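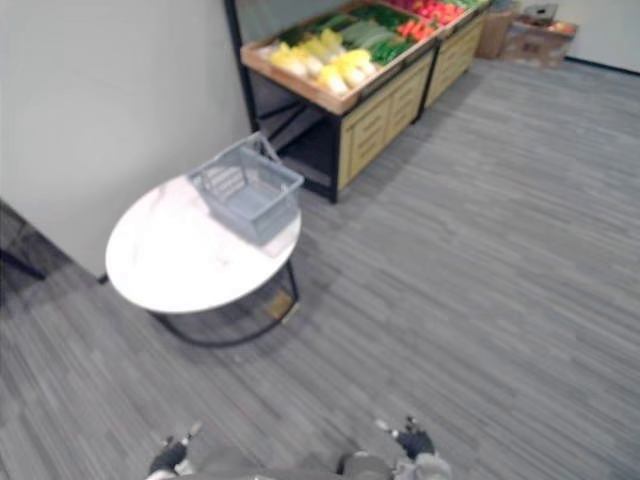

03/07/2019

Goalkeeper distribution tagging, second pass. Continues the October entry on pass origin errors.

Re-ran the goal kick and throw-out set for the Vemdale under-21 matches with the corrected pitch template. The old template had the penalty area 0.4 m too deep at the east end, so short goal kicks to the right center back were being logged as received outside the box. Chang-ho spotted it in the overlay. Seven matches affected. All seven re-exported.

Set used: 14 matches, home and away, one keeper throughout. Long kicks defined as landing past the center circle's near edge. Everything else short or medium, split at 30 m. Throw-outs kept in a separate column this time; merging them made the short figure look better than it was.

Category: Notebook > Match Analysis

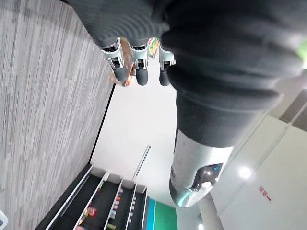 Vemdale Football Club, Performance Analysis Department

Retention on long kicks is 44 percent across the set. "Retained" means we have the ball under control five seconds after the first contact, whoever makes that contact. Kyung-tae would prefer three seconds, to match the Odico export. I have left it at five and added a note to the header. If we change it, the older sheets need redoing as well, and I don't want two definitions in one folder.

Target side matters more than distance. Kicks to the left touchline hold up better than kicks to the middle, where the second ball goes loose and their midfield is already facing it. The left winger starts high and narrow, so the full back gets a free run at the drop. On the right there is no equivalent movement. Joon-young thinks this is coached. I think it is one player's habit. Check against the matches he missed.

Wind not recorded for the away games. Leave blank, do not estimate.
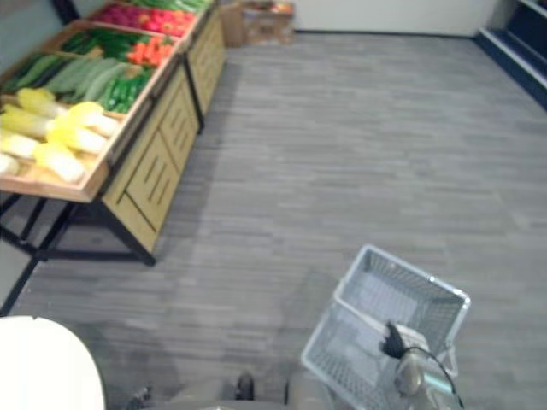

The other open problem is restarts after a back pass. Sitby tags them as open play, Kang tags them as keeper possession, and our own sheet has used both depending on who was tagging. Tae-yang and I tagged the same match separately and disagreed on 21 events, nearly all of them this type. Proposed rule: if the keeper takes more than one touch, it is keeper possession. One touch, open play. First touch with the hands can't apply to a deliberate kicked back pass, so no third case needed. Headers back to the keeper go in with ordinary collections.

Dong-hyun to write the rule into the tagging guide, page 7, replacing the paragraph on "settled" possession, which no two people read the same way.

Files are in the shared folder under distribution, pass 2. Pass 1 kept but locked. Do not pull numbers from it for the coaches' sheet.

To do:
- re-tag the disagreement match under the new rule, both taggers, no conferring
- split left-side kicks by score state
- ask Kyung-tae whether the Odico time stamps are start of run-up or contact. Ours are contact. The offset looks constant within a half but not between halves.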